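Testing a pavement route follower in simulation, part two: setting up the street corner

If you worked through the first part with me, you should have the simulator installed, the Veltatora planner talking to it, and a small delivery robot that drives in a straight line when asked. Well done, that was the fiddly bit! Now we can give it somewhere proper to drive, and start measuring how well the method copes when the pavement runs out and the road begins.

I'm using the corner map that Ilgın Taşdemir built for our Lumus tests, mostly because I know it so well by now that I can tell at a glance when something has loaded badly. Any map with a kerb and a few bits of street furniture will do just as nicely.

Step 1. Load the map with traffic and pedestrians switched off

Open the scenario file and set both counts to zero. I know it's tempting to fill the place with people straight away (I did, and spent a whole July afternoon regretting it), but we want a clean baseline first. Set the random seed to 2056 so your runs can be compared with mine, and leave the weather on clear.

Step 2. Place the robot and check its view

Put the start point well back on the near pavement, facing the road, and keep the camera low, at the height it has on the real machine. Save one view before you drive anywhere. You're looking for plenty of paving in the lower half, with the slab joints nice and sharp, the kiosk over on the left and the tall pole standing at the kerb. If the joints look smeared, turn the texture quality up, as the ground classifier leans on them rather heavily. 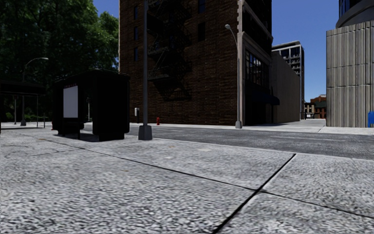
Step 3. Record the baseline runs

Start the logger, then let the planner make 32 runs from the same start point, with 800 simulation steps in each. Go and put the kettle on, it takes a while. Each run writes two files, one for the planned path and one for the path driven, and you'll want to keep both in the same folder for the comparison script.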